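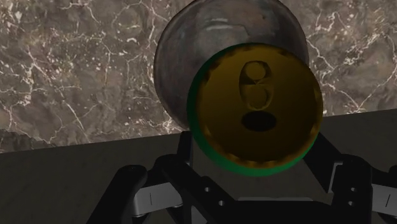
# Killian Hoarau Would Like You to Watch the Credits

Killian Hoarau programs movies for Clamero, a streaming service with 968 titles and, by his own count, 40 that anyone watches.

"The rest are there so you can scroll past them," he says over a video call from Stoddale. "People find that soothing."

His new plan is to put one film on the front page each week and hide everything else until it ends. Subscribers have opinions. He has read 682 of their emails, most of them before breakfast.

"One man canceled, rejoined so he could complain again, and then watched the movie. I count him as a win."

The first pick was "Hollmann," Shuk-fan Lui's almost three-hour drama about a piano tuner. Lui heard about it from her sister.

"I was flattered," she says. "Then I learned you couldn't skip it."

Did she ask him to add a skip button? "I asked him to add two."

Hoarau says the button is coming in April. He won't say where on the screen it will be.

"Somewhere tasteful," he says. "Small."

Lui is cutting her next film now. It runs 80 minutes, and she has offered it to somebody else.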